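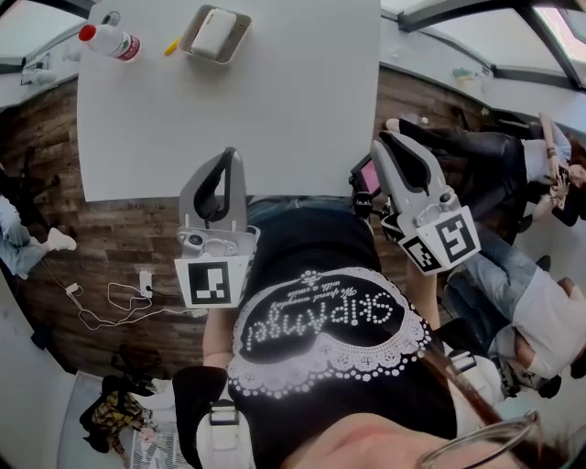
Two hands, two grippers, one white table, with the bottle lying down at the far corner.

The Marker That Moved: Pictures and Notes from the Rurnent Table

June 6, 2024
By the Rurnent bench team
7 min read

Welcome, and thank you for stopping by! If you have followed the Rurnent project for a while you already know that we spend most of our working hours at a table, picking small things up and putting them down again with a gripper in each hand so that a robot can learn from how we do it. It is slow, friendly work, and most of what we put up in this gallery is on the cheerful side. The story that goes with this set is a fault, and it cost us more good recordings than we like to say out loud, but several people at other places have asked us to write it up properly and so we have tried.

The short version is that a marker card on one of our right-hand grippers came a little loose from its bracket, turned a small amount, and stayed there. It didn't fall off. It didn't rattle. The tracking software went on finding it every time, perfectly happy, and went on telling us where the gripper was, and the answer was wrong. At the worst point it was wrong by 43 millimeters, and when the thing you are reaching for is a pen, that is a whole different part of the table.

We use the Milerow grippers, the pair with the square black and white cards mounted low down near the hand. The right one carries its cards at an angle to each other, so that when you roll your wrist and one of them turns away from the camera there is still another to be seen. It is a lovely arrangement when everything is tight. When one card has shifted and its neighbor hasn't, though, the two of them disagree, and the position you get depends on which card the camera happens to like best at that moment. So our gripper would glide along nicely in the replay, then the wrist would turn, and it would hop sideways and carry on gliding as if nothing had happened.

You would think somebody would spot a hop like that, and in the end somebody did, but for a good long while we had explanations for it. We blamed the daylight first. Then we blamed the person holding the gripper, which was unkind, and we have said sorry. Then we spent most of an afternoon on the cables, unplugging and plugging back in, and came away with sore knees and the very same hop.
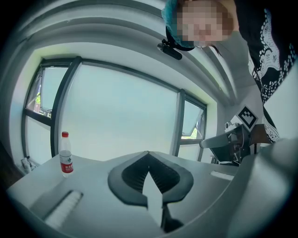

From down on a gripper, with the bottle standing up and the windows open on both sides.

We are fond of the gripper's own view because it is the one the robot will have to live with. Everything bends, the ceiling comes round like the inside of a bowl, and a person leaning over the table looks enormous. It is also the view that let us off the hook for far too long. The pictures from the grippers were clear, the jaws were where they ought to be, and if you watched only those recordings you would say the session had gone beautifully. The pictures were never the trouble. The trouble was in the column of numbers sitting beside them, and we weren't in the habit of reading the numbers and watching the pictures together.

What finally gave it away was a very dull little test. One of us set the right gripper down in a corner of the table and left it there, not touching it, and we recorded it doing nothing at all. Then we turned it over onto its other side with the tip in the same spot, and recorded it doing nothing again. The tip hadn't moved. According to the software it had gone for quite a walk. We all stood there and looked at the screen for a bit, and then somebody put a fingernail under the edge of the card and it lifted.

The card is held by two small screws and a dab of adhesive. The adhesive had let go on one side and the screws, which we had been treating as a backup, had been put in by hand during a repair in November and never tightened with a driver. That repair was ours. Milerow sent the gripper out in good order as far as we can tell, and we would like to be fair about that, since we grumbled about them rather loudly in the days before we found out.

Then came the part none of us enjoyed, which was going back through everything to see how far the damage went. We had 805 recordings made with that gripper since the repair. Checking them meant comparing the two cards against each other all the way through each one, and flagging any where they disagreed by more than we could put up with. In the end 68 were bad. Of those, 13 could be saved by throwing away the readings from the loose card and trusting the tight one, as the tight one happened to stay in view from start to finish. The rest we have set aside. They aren't deleted — one of us couldn't bear to — but they sit in their own folder with a rude name and they won't be used to teach anybody anything.

We should say something about safety too, because we got a mild fright out of this. Before the fault was found, a small batch of the bad recordings had already gone over to the arm at Dravenmont for a replay. The arm there follows the recorded hand, more or less, and when the recorded hand hopped, the arm hopped as well. It was running at low speed with the stop button under somebody's palm, as it always should be, and it knocked an empty cup off the table and stopped. No one was within reach of it. Still, the sideways jump was quicker than anything a person's wrist had done in that recording, and it came with no warning whatever. If the speed limit had been off, or if somebody had been leaning in to straighten the cup, we would be writing a much more serious page.

So a few things have changed, and we list them in case they are any use to you:

We do the dull test at the start of every session now. Gripper down, record, turn it over, record, compare. It takes less time than making coffee, and it can be done while the coffee is being made.

The card screws are tightened with a proper driver and marked across the head with a line of paint pen. If the line is broken, the screw has turned.

Every recording is checked for jumps before it leaves the building. Anything that moves faster than a hand reasonably could is held back for a person to look at, and the arm at Dravenmont now runs the same check on its side and simply refuses to start if it finds one.

Repairs go in the book. We do have a book, with a nice cover, and the November repair wasn't in it.

We did look at replacing the brackets outright with the Declercq ones, which clamp the card on all four sides, and we borrowed a set for a try. They are very solid. They are also heavier, and after a long stretch of picking and placing your right wrist knows all about it, so for the moment we are staying with what we have and the paint pen. We may change our minds.

One more bit of housekeeping, for those of you setting up a table of your own. Keep the practice objects few and leave the surface plain. We work with a handful of ordinary things, a bottle, a marker, a tray with a white block in it, and when something goes wrong it is a great help to have so little on the table to wonder about. We only wish we had wondered about the gripper sooner.

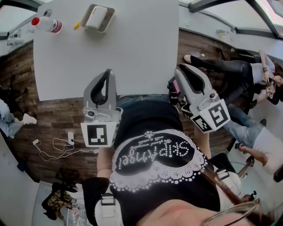

A reader wrote to us after an early copy of these notes went round, and asked whether we had thought about the left gripper at all. Their own shop had the same loose card last year, they said, and they fixed the right side, celebrated, and went on for weeks with the left one slipping too. With a single card there was no neighbor to disagree with it, so their jump check never saw a thing. They now lay both tips against a fixed peg at the edge of the table, morning and afternoon, and write down the difference.

Well, we went straight and checked. Ours on the left was tight, thank goodness, but the reader is quite right that our comparison wouldn't have caught it, and the turn-it-over test had only ever been done with the right hand. It gets done with both now. The peg is on order, and the spare cards are in the drawer under the kettle.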